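Everything on the Table: A Long Morning With Loretta Van Dusen

October 12, 2019
25 comments | 93 shares

Loretta Van Dusen answers the door of her studio with a tea towel over one shoulder and starts talking before I've got my coat off, which suits me fine. She has been helping people with their desks and worktables for 16 years now, first as a favor to friends and later under the name Flolula, and she still gets excited about it. I'd been told to plan on an hour. I left well after lunch.

We begin with the small stuff, because Loretta always does. Markers, erasers, keys, glasses, the things that have no drawer of their own and so end up everywhere.

"People want to begin with the filing cabinet," she says. "They come in all brave and rolled-up sleeves and they want to do the big ugly thing. And I tell them, no, honey, let's do the pens! You pick up a pen and you know what it is and you know what it's for. You're warmed up in five minutes."

She likes a bit of color on a table, too. A blue cap, she tells me, will catch your eye from clear across a room, and she has known people to buy the same color marker for years on end because it's the one they can find again.
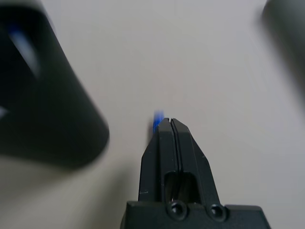

The cup comes first

If Loretta has one rule (she says she has none, and then gives me several over the course of the morning), it's that the cup goes down before anything else does. A plain black one is her favorite. She doesn't care for the fancy organizers with the little compartments, though she did own one once, a Trindska, and she speaks of it the way other people speak of a bad car.

"It had a slot for everything except what I had," she says, and laughs so hard she has to put her coffee down. "With a cup you just drop the thing in. Markers, pens, a ruler if it's not too long. I stand it toward the back so my sleeve doesn't catch it – and I have caught it, believe me, more than once."

Her feelings about stands are softer. She is fond of anything simple in bent metal, the kind of holder you can set down wherever you like and move again on Thursday when you change your mind. And she has strong opinions about sunglasses, which surprised me a little. They should be folded, she says, every time, and they should have a spot on the table that belongs to them while you work out where they'll live for good.

"I lost a pair in my own kitchen for most of a summer," she tells me. "They were in with the dish towels. So now I fold them and I put them down where I can see them, and I do the rest of the table around them, and they go away last. Sunglasses are a going-out thing. They belong by the door, and I'm at the table, so they wait."
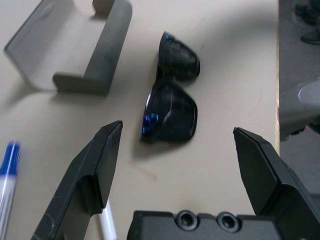
By Rafferty Thibodeaux

I ask what she makes of pale tabletops, as I've been thinking of one for home, and she lights up. She loves them. You see every dark thing you've left lying there, she says, and you see the scratches as well, and a person has to make peace with the scratches. Her first worktable came from a school sale at the Alcantara hall and had a long dent in it that she used for years as a pencil rest.

We get onto seams next, the line you get where one tabletop panel meets another. Loretta uses them. Tissues and cups can go on or beyond the line, and the near side is for whatever is being worked on at that moment. She taught this to a group at the Prarnach library in October, and it went over so well that two of the ladies went home and put a strip of tape across their dining tables.

"It's only a line," she says. "But you'd be amazed. You look down and there's a marker on the near side, and you think, well, am I writing? No? Then into the cup with you!"

What about the eraser, I want to know. Mine is always on the floor. She nods as if she's heard this a great many times.

"An eraser is too wide for the cup and too plain to notice," she says. "So lay it down near the middle until the markers are put away, and then it goes wherever the markers went. They're a pair. You wouldn't keep your salt upstairs from your pepper." 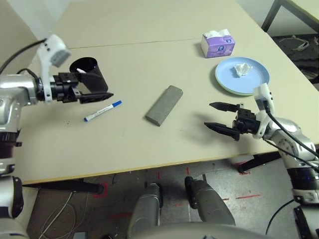
Loretta's sister-in-law, listening from the next room, calls out that the markers ought to be stored lying flat and that standing them in a cup is how they dry up. The two of them have been having this out for years, it seems. Loretta calls back that hers get used too often to dry up, and there is a short silence, and then a request for more coffee.

She walks me to the door with a spare cup under her arm, which she insists I take home. It's on my table now with four pens in it. The eraser is still on the floor, but I do know where my sunglasses are.

3,281 views

Related
Letting Go of the Junk Drawer
A Good Lamp and Where to Put It
What We Keep by the Front Door
Readers Write In: Your Kitchen Tables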